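Airing Out the Linen Closet

January is when I finally deal with the closet at the top of the stairs. I put it off all through the holidays because we had people sleeping in every room, and then one Sunday the last of them went home and I opened the door and a pillowcase fell on my head. So that was that!

Several of you wrote in after the last newsletter asking how I keep sheets from smelling stale, so I thought I'd go through what I did this year. I'm no expert (my sister would laugh at the idea), but I've had a closet in a drafty house for 30 years and I've made most of the mistakes.

First, everything comes out. All of it, onto the bed, even the stuff at the back you're pretending not to see. I found two fitted sheets for a crib we gave away ages ago and a tablecloth from Rosalie Bachmann's wedding that I'd been meaning to return. Rosalie, if you're reading, it's by my front door in a bag.

Then I wipe the shelves with warm water and a splash of white vinegar and leave the door open overnight. Don't skip the overnight part. One year I put everything back on damp shelves and had to wash the whole lot again.

My old rule was to keep anything without a hole. My new rule is two sets per bed and one spare for the whole house, and it hurt a bit, I won't lie. The thin flannels went to the animal shelter on Prusley Road, who are always glad of them. They'll take towels too, even the ratty ones, but please no pillows or comforters. Olga Correia tells me they're open until six most evenings, and you can leave a bag with the front desk.

Now, smell. I used to buy those little scented sachets and they made everything smell like a gift shop. These days I use cedar blocks, and when they fade I rub them with sandpaper and they come right back. A bar of plain soap, still in its paper, tucked between the towels works nicely too. Elfriede Wunderlich swears by dried orange peel, but I tried it and got fruit flies, so you're on your own there.

For folding, I've given up on fitted sheets looking like they do in the store. I fold them in half, tuck the corners into each other, fold again, and put the whole set inside its own pillowcase. Towels I fold in thirds the long way and then in half, with the fold facing out so you can grab one without bringing down the pile.
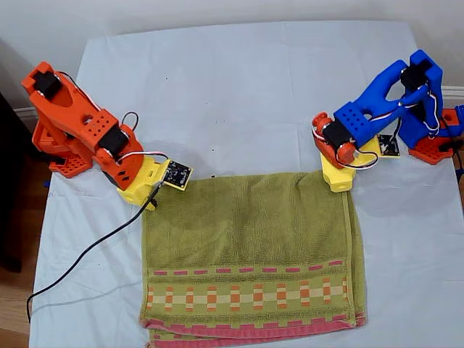
Pale blue sheet, olive towel, a few wrinkles left in.

And no, I don't iron sheets. My mother did, every week, and she'd be horrified. I pull mine out of the dryer a touch early, give them a good snap and smooth them flat with my hands while they're still warm. Good enough for us!

Next month I want to tackle the kitchen drawers, so if you have a trick for lids that don't match anything, send it along. Rosemarie Brandes already has, and it involves a magazine rack.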